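The demonstration room at Lindqvist is up a flight of stairs in Clumerby, and by 2 in the afternoon all 13 chairs were taken. Blagoje Krasniqi ran the open day from a laptop. His team teaches a robot hand to pick up kitchenware, and it starts in Simance, the firm's simulator. The program had gone through 4000 tries at the saucepan by November.

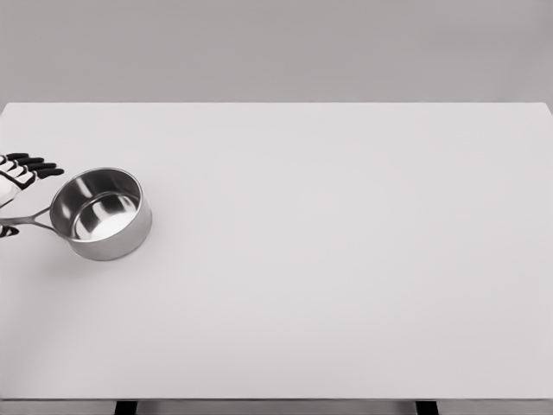
The simulated hand at the handle of a steel saucepan in Simance.

Handles are hard, Krasniqi told us. A hand that grips too far back has to fight the weight of the pot -- and a full pot is worse. He brought up try 2528 and let us go through it slowly, twice. Then he took questions until the coffee ran out.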